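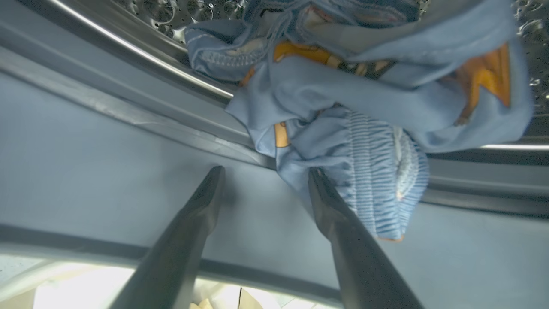
Forum: E-liquids and Coils

Subject: Borno menthol liquid and coil life

altport_member63
I wish to report that coils in my Atus tank now last two days when used with the Borno menthol. The same coils lasted well over a week with an unsweetened tobacco liquid. Has any other member recorded a similar result?

Pichler_user
Please state the strength and the power setting. Sweetened liquids are known to darken the cotton, and the maker of the liquid should not be blamed until the setting has been checked.

altport_member63
The strength is 18 mg and the power is 63 per cent. Neither has been changed.

greyharbour
I must disagree with the previous reply. I have used a 100 ml supply of the Borno menthol in a Pichler pod without a burnt taste. In my view the fault lies with the Atus coils.

Pichler_user
A pod runs at far lower power, so the two cases cannot fairly be compared. My advice stands.

Section moderator
Members are reminded to keep to the subject. Reports of faulty coils should give the batch code printed on the box.

altport_member63
Noted. I shall post the code this evening.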